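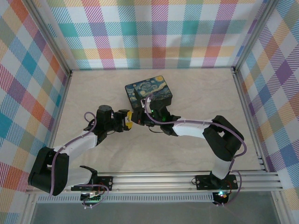

Kleine Schachtel mit der »Sternennacht« von Vincent van Gogh

Liebe Freundinnen und Freunde des Papiers,

der November ist bei uns traditionell der Monat, in dem die Abende am langen Tisch wieder voll werden. Kaum ist es um fünf Uhr dunkel, kommen die Leute mit ihren Kartons voller Postkarten, Kalenderblätter und alter Museumsplakate und fragen, was man daraus noch machen kann. Eine ganze Menge nämlich! Und deshalb soll es in diesem Brief einmal um ein Thema gehen, das mir seit Jahren am Herzen liegt und für das ich sonst nie genug Platz finde: bedruckte Schachteln mit Kunstmotiven, und wie man sie selber baut.

Van Gogh ist dabei der ewige Liebling. Die »Sternennacht« entstand 1889 in Saint-Rémy-de-Provence, und ich kenne kaum ein anderes Bild, das sich so gutmütig verkleinern lässt. Die Wirbel am Himmel bleiben auch im Miniaturformat noch Wirbel, die Zypresse hält links alles zusammen, und selbst wer mit Malerei wenig anfangen kann, erkennt das Motiv auf den ersten Blick. Bei Seerosen von Monet ist das schon schwieriger - da hat man auf einem kleinen Deckel schnell nur noch grünes Geflimmer (schön, aber eben Geflimmer). Auch Klimt geht wunderbar, wenn man die goldenen Partien nicht ausgerechnet über die Kante laufen lässt.

Zum Papier: Bitte nehmt nicht das dicke Glanzpapier aus dem Fotodrucker, das bricht beim Falzen und zeigt dann weiße Linien, über die man sich jahrelang ärgert. Ein mattes, nicht zu schweres Papier legt sich viel williger um die Ecken. Achtet auf die Laufrichtung, reißt im Zweifel an einem Rest zur Probe ein Stück ein, und lasst ringsum 10 Millimeter Zugabe stehen. Den Kleister tragt ihr dünn auf, wartet einen Moment, bis das Papier sich gestreckt hat, und streicht es dann von der Mitte nach außen glatt. Danach kommt die Schachtel unter ein Brett und bleibt dort bis zum nächsten Tag. Ja, bis zum nächsten Tag, auch wenn es schwerfällt!

Isabelle Gosselin hat mir dazu aus Pultville geschrieben. Sie beklebt seit 26 Jahren Schachteln und schwört darauf, das Motiv immer erst mit zwei Pappwinkeln auszusuchen, bevor sie die Schere in die Hand nimmt. Man schiebt die Winkel so lange auf dem Druck hin und her, bis einem der Ausschnitt gefällt, und oft ist es gar nicht der Teil, den man sich vorgenommen hatte. Bei mir war es neulich das kleine Dorf unten, mit dem spitzen Kirchturm, und ich bin ganz verliebt in das Ergebnis.

Wer es lieber in Gesellschaft probiert: Am 22. November sitzen wir ab 18 Uhr in der Werkstatt Kariuki beisammen. Pappe, Kleister und Falzbeine sind da, der Materialbeitrag liegt bei 5 Euro. Eigene Drucke dürft ihr gerne mitbringen, Tintenstrahldrucke aber bitte gut durchgetrocknet, sonst verschmiert das Blau (und beim Van Gogh ist nun einmal sehr viel Blau). Eine Schürze schadet auch nicht.

Und wer bis dahin noch alte Kunstkalender zu Hause findet, legt sie bitte in die Kiste gleich neben der Eingangstür. Im Mai machen wir daraus Briefumschläge.

Herzliche Grüße aus der Redaktion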